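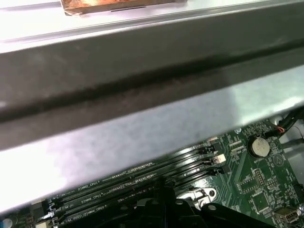 Refurbished server boards get sold on two things, the memory figure and the word "tested", and we don't put much faith in either. The Provuvis 71 is a used board that Punis buys in from office clearances, and what you get is the board, bare, in an anti-static bag. What can be checked by eye is worth checking. The slots are labelled by processor on the board itself, so DIMM2_CPU1 is printed beside its slot and you needn't trust a photocopied diagram. The coin-cell battery sits in a round holder with BATTERY printed just under it, and it can be changed without solder. That's a small mercy on a board of this age, as we'd assume any cell that comes with it is near the end.

Price: 152 pounds, including VAT
Condition: used, cleaned, light marks possible
Supplied with: board only
Not supplied: processors, memory, coolers, case, power supply, cables
Guarantee: 40 days, return to us

About "tested"
Punis runs each board for one evening with its own processors and memory. This tells you it started and stayed up for an evening. It doesn't tell you how it will behave with the mixed bag of sticks you bought at auction, and we won't pretend it does. If you want to know, test it yourself inside the 40 days - that is what they are for.

About memory
Older listings for this board, including one of ours until March, said it would take "any server memory". It won't. Use matched sticks of the type on the Kwok fitting sheet, fill the slots in the order given there, and fit a processor before expecting its slots to do anything. Open the latches fully first. If a stick needs real force it is probably the wrong way round.

About the case
Zokis cases are often suggested for this board. Some fit and some don't, and the maker's own chart has been wrong twice that we know of. Measure the fixing holes, and check that any bar or bracket crossing the case leaves room over the memory slots. We don't refund boards scratched by a case that was too tight.

Who should leave it alone
Anyone wanting a quiet machine for the living room, or anyone who has seen a seller promise 1000 days without a restart and believed it. A newer desktop board will cost less to run.

Postage is extra and worked out at the till. Price checked 7/31/19.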